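# About Korna

Korna is a small workshop and showroom for dining tables. We make tables with stone-patterned tops, and we also repair and polish tables which people already have at home. The company was started by Kiprono Mutiso and Oduor Kioko, who learned the work together at Doltunska, a furniture maker that is now closed. We are still a small team and we like it so.

## What we make

Most of our orders are big rectangular tables for family dining rooms. The customer chooses the pattern, the color of the edge and the height. Pale tops with warm veins are asked for the most. Dark tops look very fine in the showroom, but they show every crumb, and we tell this to the customer before the order and not after.

The edge is a matter of taste. Some people want it in the same color as the top. Kiprono prefers a thin band in a stronger color, for example red, and he will try to convince you. You are free to say no.

From the confirmed order to the delivery we need roughly 30 working days. In July the workshop is closed for 2 weeks, so please add this time if you order in early summer.

## How we work

1. You send us the size of your room and, if possible, a simple drawing. Please mark the doors and any low furniture that stays against the wall. We want to leave enough space for the chairs to move back.

2. Oduor visits you with 4 pattern samples. Please look at them in the morning and again with the lamps on. The same pattern can look gray in one light and almost cream in the other.

3. We cut, polish and fit the edge band. You can come to see the top before it leaves the workshop - many customers do, and we are glad to make tea.

4. We deliver and put the table together in your room. Old tables we can take away if you tell us one day before.

5. After some weeks we call you and ask how you live with the table. A steel bowl, what looks like a knife and the orange and rust-red veins running across the top: for us a table looks right with a few daily things on it.
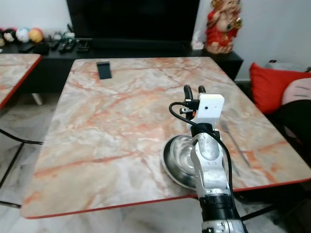
## Care and repair

For daily cleaning use a soft cloth, warm water and a little dish soap, then dry the surface. Please do not use vinegar or lemon. Cut on a board, also when it is only one slice of bread. Under hot pots put a mat.

If the edge band becomes loose, do not glue it yourself. Write to us and we will come with the correct glue. The first visit for this is free for every table made by Korna. For tables from other makers we give you a price first.

## Where to find us

The showroom is in Mfinanga, behind the Kumov paint store. The entrance is from the yard, and the bell is on the left side of the door. If you come by car, please do not park in front of the loading gate.

Page last changed: 6/24/19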